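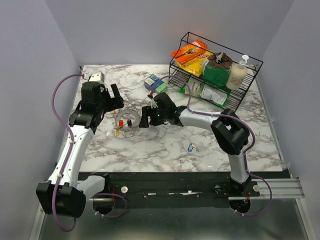 Where do the swirls in marble come from?

Hi, it's Funmilayo again! My aunt in Costwood has a big slab of marble in her hallway, and when I was six I was sure somebody had painted the wiggly lines on with a tiny brush. Nope! The Earth made them.

Marble starts out as another rock, limestone. A lot of limestone is made from the shells of sea creatures that piled up on the ocean floor, layer after layer (for millions of years, so don't wait up). Then it gets buried deep down, where it's super hot and everything above is pushing on it. The rock doesn't melt. It gets squeezed and baked until its tiny crystals grow into new ones that lock together like puzzle pieces.

So what about the lines? They're called veins! Pure marble is white, but limestone often has bits of clay, sand or iron mixed in. When the rock gets squished, those bits smear into streaks. Iron can make red, yellow or brown ones, and gray can come from carbon left behind by living things.

Try it: press two colors of clay together, fold them over a few times, then slice the lump in half. Instant swirls!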